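Notebook entry, food handling cell, June
Entered by: Sinan Baysal
Subject: Working rules for handling soft food items, revision in progress

Start 09:40. Purpose of the session was to go through the draft handling rules line by line with the cell running, and to mark which rules can be followed as written. The draft was merged from the Hellent checklist and the older Akyol bench notes, and the two do not use the same terms. Where they disagree, the Akyol wording has been kept until the review.

Rule 1, surfaces in contact with food. The draft says fingers are to be "cleaned regularly." This is not a rule anyone can be held to. Proposed wording: fingers are cleaned before the first pick of a session, after any torn wrapper, and after any contact with the table. The person who cleans them initials the cell log. Cleaning agent and rinse are to be named in the log by product, with the lot written out in full.

Rule 2, food used in trials is not eaten. Agreed without change. Trial food goes into the marked bin at the end of the session, including pieces that were never touched. The bin label has faded and needs to be reprinted.

Rule 3, closing force. The draft gives a single limit for all items. Boiled dough and raw carrot should not share a limit, and the Priltero group has already asked for separate entries. Until the table is complete, the lowest value in it applies to everything. Operators may go lower on their own judgment. Going higher requires a second signature.

Rule 4, speed near the plate. Travel speed within 50 mm of the plate is to be held at the reduced setting, with no exceptions for repeat runs. The temptation to raise it comes late in the day, when the motion has been watched many times and looks safe. Two entries in last month's log show the override left on from an earlier job. The override state should be read aloud at handover and written down.

Rule 5, people in the cell. No hands inside the marked line while the arm is enabled. Rearranging food on the plate counts as entering the cell. Stop, confirm the stop on the panel, then reach in. I have asked that the tongs be kept outside the line so that they cannot serve as an excuse.

Rule 6, what counts as a success. This took most of the morning. The bench notes count a pick as good when the item leaves the plate. The checklist counts it only when the item is set down whole. I recommend the second definition. A dumpling lifted with a split seam is a failed pick and should be logged as one, even when the program reports it as complete. 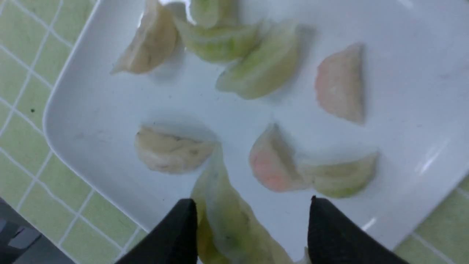 The log form therefore needs a separate field for the condition of the wrapper, with fixed terms: whole, marked, torn. Free text has given us too many private vocabularies. Of the 493 picks in the current set, those logged under the old definition must be reviewed again before any rate is quoted outside the group. Until then, please do not put a figure in slides or in mail to Susatia.

Related point. Items touching or overlapping on the plate are to be recorded as such at the start of a run. A single item standing clear is an easier case, and mixing the two in one total flatters the result. Filling type should be noted as well, by the name on the package and never by color alone.

Rule 7, finger pads. The draft calls for replacement at 3000 cycles. I propose an inspection every 800 cycles, with the replacement limit left where it is. The counter resets when the controller is restarted, so the reading must be copied to the log before shutdown.

Open items:
Force table, boiled items, to be completed with the Priltero group.
New bin label.
Log form, wrapper field and overlap field.
Override state added to the handover sheet.

Closed 12:15. Arm disabled, fingers removed for cleaning, log initialed. SB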